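Toy tidying: the questions I get asked most

I've been writing about small shelves and floors full of toys for long enough that the same questions keep landing in my inbox, so I've put them all on one page. If yours isn't covered, the comments are open and I usually get to them on a Wednesday evening with a cup of tea.

Where do I even start when it's all over the floor?

Pick up the rubbish and the drinks first. I know it's tempting to go straight for the toys (they're the fun bit!) but a can or a cup on the floor will get kicked at some point, and then you're mopping as well as tidying. Cups to the kitchen, cans to the recycling, and after that it's only toys and you can take your time. I do vehicles next and figures last, mostly out of habit.

Do I need a big storage unit?

Please don't rush out and buy one. We had a great tall thing with 32 little drawers in our old flat in Floltville and I couldn't have told you what was in any of them. A low shelf with two levels does an awful lot, and small people can reach it themselves. Mine all stand against a wall, figures on the bottom board and the top left clear for whatever's being played with that day. Two or three characters on show look lovely, and the trucks and cars can go in beside them once they're up off the floor. 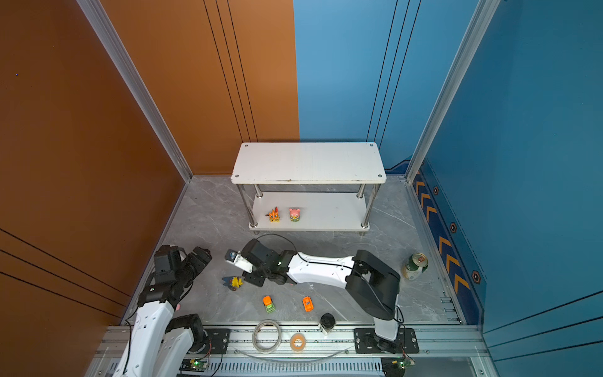 Which shelf do you recommend?

I get on well with the small Lernska one, and I've also used a Babaei, which was a bit wobblier until I'd gone round all the screws again. Anything with short legs and a flat bottom board will do. Do measure the gap between the two boards before you buy, though. I once brought one home and the tallest dinosaur wouldn't fit in standing up, and you can imagine how that went down.

How many toys should be out at once?

However many you can stand to pick up! We keep 7 on the shelf and the rest in a box in the cupboard, and swap them over when somebody gets bored. I did once read a blog by a family with 800 figures, all out, all the time, and I had to go and lie down.

My child tips the shelf out as fast as I fill it. Help?

Oh, I've been there. What worked for us was giving each toy its own place, so putting the pig back became a bit of a game. It took most of January and there were some dreadful mornings. Leave the fiddly stuff until bedtime.

What about the floor itself?

A smooth floor is my favourite for playing on because cars whizz along it, but a grey marble pattern is very good at hiding bits. All those pale veins running everywhere, and then a crumb or a scrap of something sits in among them and you don't spot it until you've trodden on it. I get right down low and look across it towards the light. Shadowy patches want a second look too. Then it's a soft broom, followed by a damp cloth with a splash of Dolix in warm water, and I let it dry before any toys go back down.

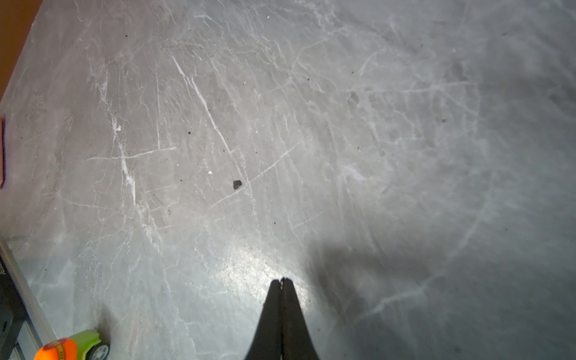 Marnie: I gave up on the broom on our patterned floor, it just pushes the fluff from one end to the other. A dry microfibre mop picks up far more, and I only wash it once a week now. Do you find the Dolix leaves smears?

It did at first, Marnie, and I was using much too much of it. A capful in the bucket is plenty. I'm going to try your dry mop idea as well, my broom is on its last legs.

Can I put the toys through the dishwasher?

I wouldn't risk anything painted or anything with stickers on. Solid plastic ones get a bowl of warm soapy water and an old toothbrush for the spiky parts, then a towel on the draining board overnight. Cars with metal axles I just wipe.

How long does all this take you?

The evening tidy is one side of a record. The proper sort-out, with the cupboard box and everything, eats a whole morning and I put it off dreadfully.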